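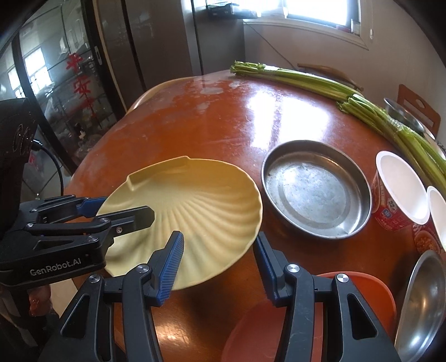
Chapter 4. Sorting the table before you cook. Most kitchen lessons start with the knife, and this book got there in chapter 2, but the table comes first on the day. Clear a working patch, then decide what each dish is for. A wide shallow dish will hold chopped veg, a steel pan will take the peelings or go on the heat. Take the pale yellow one shaped like a scallop shell, side by side with a round steel pan, just a strip of tabletop between them. Fine for a start. Look at the base of the pan too - scuffed and cloudy with a mark in the middle. Scuffs don't matter much. Grease does, so wipe it and feel with a finger.

Contents Previous Chapter 4 Next Glossary Index

4.1 What you will learn

How to split a table into a clean side and a working side. How to choose a dish by its shape. Where bottles go (the back, always the back). How to deal with long vegetables on a round table, a thing the old edition left out completly.

You will need a table, two cloths, one board and whatever is for dinner. Allow 10 minutes. With practise, less.

4.2 Shape first, size second

Students reach for the biggest bowl. Wrong habit. Think about what leaves the bowl and how. Soup, batter, dressing - anything that pours wants a lip or a notch in the rim. Dry things want a wide mouth and low sides so a hand can get in. Ridges inside a dish look nice and hold on to food, so rinse them straight away or it's a job for a brush later.

Augustina Issahaku, who taught the Fladberg evening course for years, had pupils pick up every dish empty before they were allowed to fill it. Tilt it. See where the liquid would go. Took two minutes and saved a lot of mopping. 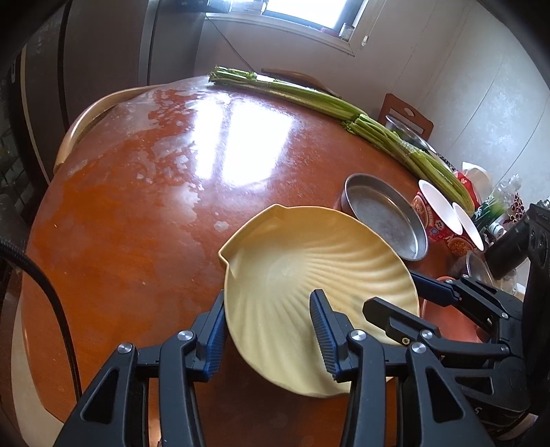 Celery, leeks, rhubarb. Long things go down first, along the back, leafy ends all one way. Leave them whole until the board is in front of you. Once they are down the rest of the table sorts itself out around them, bottles to one side, cups stood up or put away, packets together. Keep the front edge free for your arms.

Round tables waste space at the rim. Don't put anything tall there, it goes over with the first elbow. And wipe before you start as well as after, a shiny top shows up every smudge when the daylight is on it, which is a help if you let it be.

4.3 Try this

Set out a table for a plain vegetable soup, one onion, celery, stock. Draw it from above, then swap drawings with a partner and mark any item you would have to reach over another to get. Redraw. The Willix plan on page 458 shows one way to do it but there are others and yours may be beter.

Keep the drawing - needed again for 4.6.

Related sections
Chapter 2: Knives and boards
Chapter 3: Washing vegetables
The Nyarko method for small kitchens
Stocks and soups, first steps
Faker exercises: clearing down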